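Kitchen Safety and Tidiness Check, Flat 70, Plokeck House
Checked by Margareta Ciobanu, December 11, 2022 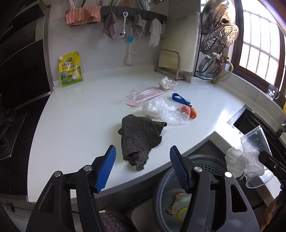 Ziad asked me to write the comments out in full this time, as the ticks on their own didn't mean much to anyone who hadn't been standing there with me. So the list is the usual one, with the result first and then whatever I had to say about it. Please do read the comments even where the item has passed, as I've tucked a few small requests in there.

1. Worktop beside the hob kept clear of cloth, paper and plastic
Result: Needs attention
There was a dark grey cloth bundled up on the worktop, with a clear plastic bag lying behind it and some tissue and wrapping further back. The counter runs right up to the hob on that side, so it doesn't take much of a nudge for something light to end up where it shouldn't. I know perfectly well how it happens (you come in, you put everything down, the phone rings) and my own kitchen is no better on shopping days, but it is the one thing I'd love to see different next time. Cloths can go on the rail and wrappers straight in the bin.

2. Packaging and small items put away after unpacking
Result: Needs attention
A pink and clear blister pack was out, with a small see-through piece by the end of it. If there is medicine in any packet left on the side, whatever it may be, it belongs in the top cupboard with the latch. I didn't go reading labels, that's none of my business, so please take this as a general reminder. Little clear plastic bits are also very easy to sweep into food by accident.

3. Straps, cords and loops away from the hob
Result: Advice given
One dark blue looped strap among the things on the worktop. Loops catch on pan handles. Chiharu has kindly offered a hook by the door for bags and straps and I think that's a lovely idea, so I've put it on the list for Takumi.

4. Dry goods and seasonings
Result: Pass
The chicken seasoning is in a pouch with a spout cap and was standing upright against the tiles at the back. I'm very happy with that. Spouted pouches are a great improvement on the folded-over packets with a clothes peg that we had in August, and I'd encourage everybody to go on buying them. Do write the opening date on the back in marker pen.

5. Utensil rail
Result: Pass, with a comment
Rail fitted along the wall, with a salmon-pink cloth hung over the left part of it. Hanging a cloth up is just what we want. My only comment is to keep cloths to whichever stretch is furthest from a lit ring, and to change them often. Violeta has a drawer of clean ones and would much sooner you took one than made do.

6. Wire rack
Result: Pass, with a comment
The silver rack at the back is fine where it is. Tissue and wrapping had gathered just in front of it, and I'd like that area left free so the rack can be lifted out and wiped underneath.

7. Wall tiles and worktop surface
Result: Pass
Light grey tiles, white worktop, both easy to wipe down. Use the Sornow spray or plain washing-up water, and keep the scouring powder for the sink.

8. Fire blanket
Result: Pass
In its holder by the door. Tag number 626, name on the tag is Shimada. Please don't hang aprons over it.

9. Extractor filter
Result: To be done
The Sumimow filter is due a change and Takumi Kikuchi has the spare. He needs 400 mm clear on the stepladder side, so move the bin for him if you're in.

10. Smoke alarm
Result: Pass
Pressed the button and it very nearly took my ears off. Good.

Actions
Clear the worktop by the hob at the end of every cooking session: everyone
Hook by the door for bags and straps: Takumi Kikuchi
Fresh cloths to the drawer: Violeta Farías
Filter change: Takumi Kikuchi
Copy of this sheet inside the cupboard door: Ziad Hakim

Thank you all for putting up with me and my clipboard, and to Chiharu for the tea. Any questions, leave a note in the folder and I'll answer when I'm next in the building.

M. Ciobanu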